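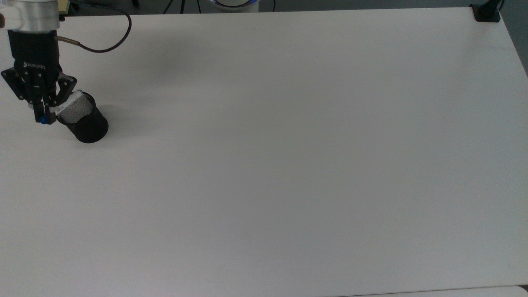
Štefanec, press officer, Zavine

Small change, big difference: Zavine brings its pale worktables and mesh desk cups to Rididstead

Anyone who has ever hunted for a working pen under a pile of post will understand why we are so pleased with our newest range. From April, Zavine's Clear Top tables and desk pieces will be on show at our Rididstead shop, and we can't wait for people to come in, pull up a chair and try them out.

The range began with a very plain idea: a big, pale, matte table with as little on it as possible, and a good home for the few things that need to stay within reach. The finish is a soft white, smooth to the touch, and it is lovely to work at on a grey morning. We tried glossier tops early on and went back to matt after a week of squinting at the window's reflection.

Then there is the cup. It is a simple black mesh cylinder for pens, pencils, scissors and whatever else tends to wander, and it has become the piece our own staff ask about most (several have already gone missing from the sample cupboard!). Fine mesh lets you spot the stub of a pencil at the bottom without tipping everything out, and the dark colour is easy to find on a light table. A quick rinse under the tap gets rid of pencil dust.

The tables come in 2 lengths, and the cups are sold singly or in packs of 4, a size that suits a shared study or a classroom corner. The first delivery to Rididstead will be around 400 cups, with tables made to order. Customers can choose from 79 combinations of top, legs and desk pieces, all laid out on cards in the shop so you can shuffle them about and see what goes with what.

Alongside the launch we are running Skatport, our desk-clearing mornings. Bring a bag of the bits that live on your desk — chargers, dried-up markers, mystery keys — and spend an hour at one of the tables sorting them out. There will be tea, scrap paper for testing pens, and boxes for anything you would like to pass on. The mornings are free and start at 10am. Children are very welcome, and in our experience they are excellent pen testers.

Places at the tables can be booked at the shop counter. Samples of the tabletop finish are free to take home, and both lengths of table will be set up near the front door.

Press enquiries: Zavine press desk, Rididstead shop.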